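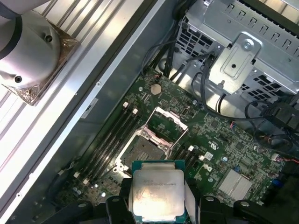
Ticket 3000 – Print queue on Fesero stops after large jobs

Status: open, waiting for reply from Pramanik support
Opened: September 2025
Site: Kolwood office, second floor

Problem
When a user sends a PDF of more than 326 pages to the queue, the job stays in "spooling" and all the jobs behind it wait also. Small jobs print normally. The users see no error message on their side.

What I tried
Restarted the print spooler service. The queue was moving again, but the next large job stopped it in the same way.

Deleted the files left in the spool folder and sent the same PDF again. No change.

Moved the spool folder from the system disk to the data disk, where 570 GB is free. No change, so I do not think the space is the reason.

Installed the older driver, the one we used until January. With this driver the large PDF printed completely – but in black and white only, and the Dirar accounting add-on did not register the pages.

Event log
Each time there are 2 warnings from the Dirar add-on, then a timeout. I attached the full log to this ticket.

Workaround for users
Please split large files before printing, or use the queue on the first floor.

Question to Pramanik
Is the current driver tested together with the Dirar add-on? If there is a setting for a longer timeout, please write me where I can find it. I did not see it in the manual.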